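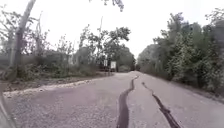
Welcome to the Trerano Loop walking questions page! The loop is a walking route on quiet paved back roads, and people write to us about it all year, which makes us very happy. Most of the questions are about distance, shoes, dogs and where to get lunch, so those come first. One small thing for new walkers: on the stretch with the long black tar lines wiggling along the asphalt, just keep going straight toward the trees. Plenty of people pick one of the lines and follow it, and kids love this.

How long is the loop?

Five miles, start to finish, with no shortcuts. Most people take a little over two hours if they stop for a snack (please stop for a snack). The high point is 602 feet and the low point is 400, so you do get a climb, but it's spread out and there's only one part where you'll feel it in your calves.

Do I need hiking boots?

No! Running shoes or any comfortable sneakers are great. Boots can feel heavy and stiff on pavement, and a lot of sore feet come from people wearing their mountain gear on a flat road. If you get blisters easily, bring a second pair of socks and change halfway.

Which direction should I walk?

Either one works. I like clockwise – you get the climb done while you're fresh and then it's an easy roll back down to the Usell parking lot. Przemysław Kozłowski, who drew our map, swears by counterclockwise for the evening light. Try both and write to us about it.

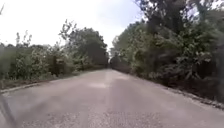
Pavement and greenery on the Trerano Loop.

Can I bring my dog?

Yes, on a leash. Bring bags and carry them out with you, as there are no trash cans until you're back at Usell. Pack more water for the dog than you think you'll need, too. In July the pavement can get hot enough to hurt paws, so put the back of your hand on it for a few seconds before you set off. If it's too hot for your hand, wait until evening.

Are there cars?

A few. These are public roads and the people who live out here use them. Walk facing traffic, go single file when you hear an engine, and wear something bright if you're out early or late. Give the drivers a wave – they nearly always wave back!

Where do I eat?

Fira, the little bakery across from the parking lot, opens early and does a cheese and onion roll that I think about far too often. For something bigger, Obi is a ten-minute drive and serves soup all day. Both take cards.

Can I do it with a stroller?

You can, and lots of families do. Pick one with big wheels if you have the choice, and check the brakes before you come.

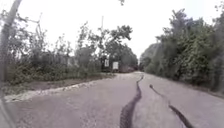

The climb is the only part where you may want a second adult to take a turn pushing. Going down the other side, use the wrist strap.

Is there a group walk?

There is, once a month, and it's free. We go at the pace of the slowest person and we wait at every turn. More than 552 people are on the mailing list now, which still amazes me. To join, send us a note with "group walk" in the subject line and we'll add you before the next one goes out.

Page last updated 2025-11-23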